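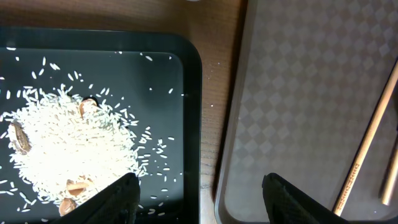 Kitchen Skills for Everyday Eating
Handout for Session 2: Picking Over Grains, Nuts and Other Dry Goods
Wed 31 January

Welcome back, everyone, and thank you for the lovely state you left the sinks in after our first session. This week we slow right down and spend our time on a job that many of us learned from standing next to someone older at a kitchen table: picking over dry food before it goes in the pot or the jar. It isn't difficult, but it rewards a bit of patience, and I find that people who say they hate it usually have a tray that is too small or a lamp in the wrong spot.

Please read these notes before class if you can. If you can't, don't worry, we will go through them together while the kettle boils.

Why we use a dark surface

Rice is pale, and on a white plate you will miss half of what you are looking for. On something black, every loose grain stands out, and so do husk, grit and bits of stalk if there are any. A raised rim is worth having too. Rice travels! Even with a rim you will find a few grains on the table at the end, so wipe down around your place as well as under it.

When you sort dark things, turn the idea around. Black beans and wild rice go on a white or cream tray. Brown lentils are happy on either, and I go back and forth on those myself.

Sorting a mixed batch

Our practice batch is long-grain white rice with peanuts through it. You would not often meet the two together at home (unless a bag splits in the cupboard, as one of mine did in November), but the difference in size makes it a kind place to begin. Work like this:

Tip the batch out gently and let it settle. Don't shake it flat yet.
Take out the big pieces you can see from above, with dry fingers or a spoon.
Draw the heap toward you a little at a time, so that a thin layer is left behind. Look at the thin layer and leave the heap alone.
Check under the rim last. Small pieces love to sit there.
Put peanuts in one bowl and anything you don't recognize in another.

Anyone with a nut allergy, please tell me before we open the bags and I will set you up with dried chickpeas at a separate table, with separate trays and cloths.

Laying out your table

Keep the tray close in front of you and put your containers behind it, so you are never reaching across the food with a full hand. Clear containers are my favorite for this, and they stack neatly when they aren't wanted. Wrappers and used tissues can go in one of them while you work and be thrown out when you finish. Just remember which one it is, and wash it before any food goes in.
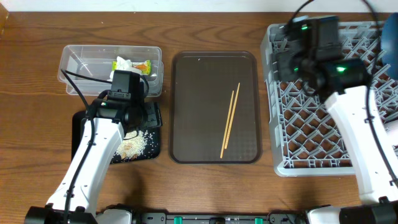

Table layout: sorting tray in front, clear container behind for wrappers and packets.

Measuring and storing

Once your rice is clean, weigh out 70 grams for one person, or 165 grams if you are cooking for two and would like a little left over for the next day. Cool leftovers quickly, cover them, and get them into the refrigerator. The rest of the dry rice goes into a jar with a good tight lid. Write the date on a piece of tape and stick it to the side of the jar, where it won't get swapped along with the lid.

Peanuts keep less well than rice. A cool, dark cupboard is fine for a short while, and a sealed bag in the freezer is better if you buy in bulk. Smell them before using. A stale peanut smells a bit like old paint, and once you have met it you will know it again.

Before next time

Pick over one dry food you already have at home and jot down what you found, even if you found nothing. Bring an empty jar with its lid, an apron, and a small towel. We will be soaking beans, so a light snack beforehand might be wise.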